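Chapter 4
The Sound Around the Silent Film

Print this page | E-mail this page

When students hear the words "silent film," most of them think of a quiet room. This picture is wrong, and it is useful to correct it before we go further. In the years before recorded sound came to the cinema, a film was almost always shown with music, and in many towns also with a person who spoke to the public during the show. The film was silent, but the evening was loud.

In this chapter we study the people who made this sound. We begin with the pianist, who often worked alone and was paid by the night. Then we look at the small orchestra, the theater organ and the live narrator. At the end of the chapter you will prepare a cue sheet for a short film of your own choice.

4.1 What the pianist had to know

A cinema pianist seldom saw the film before the first show. He or she sat close to the screen, often at a bad angle, and had to look up and play at the same time. For this reason a good memory was worth more than fast fingers. The pianist kept in mind a stock of short pieces: a chase, a storm, a wedding, a sad farewell. Each piece could be stopped after any bar and joined to the next.

Guangming Hao, who taught accompaniment for many years at the Proltero school, asked his students to practice with no film at all. He put a few ordinary things on a table and told them to play for ten minutes while they looked at nothing else. The students found it dull in the first week. By April they could hold a slow mood without filling it with too many notes – a skill which is needed in almost every feature film.

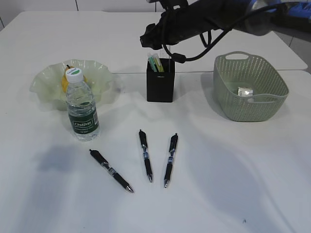
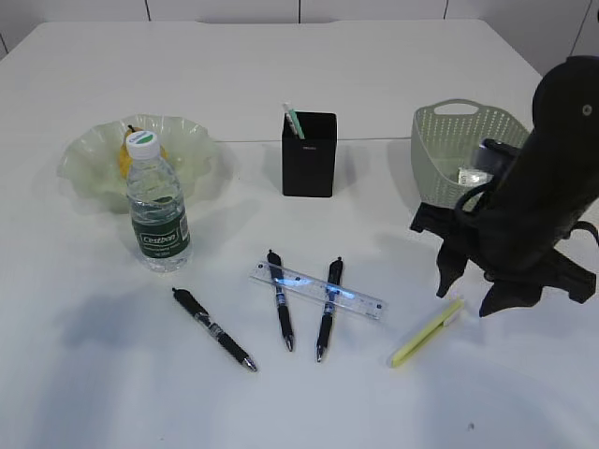
The second skill is the change of mood. A cut on the screen takes no time, but music needs a moment to turn. If the pianist waits for the cut, the music is late. If the change comes too early, the public knows what will happen and the surprise is lost. Zhuoran Kong writes in her workbook that the left hand should "leave the room first," and by this she means that the bass may already move to the new key while the melody stays in the old one. We will try this method in Exercise 4.3.

4.2 The house and its size

The size of the theater decided much of what was possible. The Luden, our main example in this chapter, had 497 seats and one upright piano. The Gereo, in the same town, had 1,790 seats, an organ and a group of players for the evening shows. A film could run in both houses in the same month, and the two audiences heard very different things.

Please keep this in mind when you read old reviews. A critic who praises "the music" of a film is perhaps praising only one house and one night.

Before you continue, write down three films you know well and decide which scene in each would be the hardest to play for. Keep the list, you will need it in section 4.5.

Related chapters
Chapter 3: Title Cards and Their Writers
Chapter 5: The Narrator Beside the Screen
Chapter 6: The Dhanial Collection of Cue Sheets
Chapter 9: Restoring a Lost Score

Contact | Copyright Proltero Press | Back to top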